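Ticket: VAT number rejected on supplier form
Product: Trevix Invoicing
Status: Open

We can't save Cikau as a new supplier. The form says the VAT number is not valid, though it matches their paper invoice. Pelham, our other new supplier, saved first time.

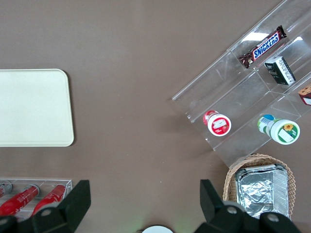
Cream-white tray on the brown tabletop.

Tried so far:
Typed the number by hand – same error.
Removed the spaces and the GB prefix – same error.
Logged in from a second computer – form hangs for 30 seconds, then same error.

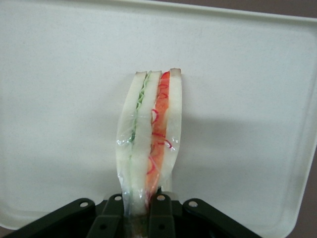 Update, November: support asked us to check the country field. It was blank on the Cikau record and can't be edited once a draft exists. Deleted the draft, started again, and the number saved. We still have 10 drafts with the same fault and would like them cleared in bulk.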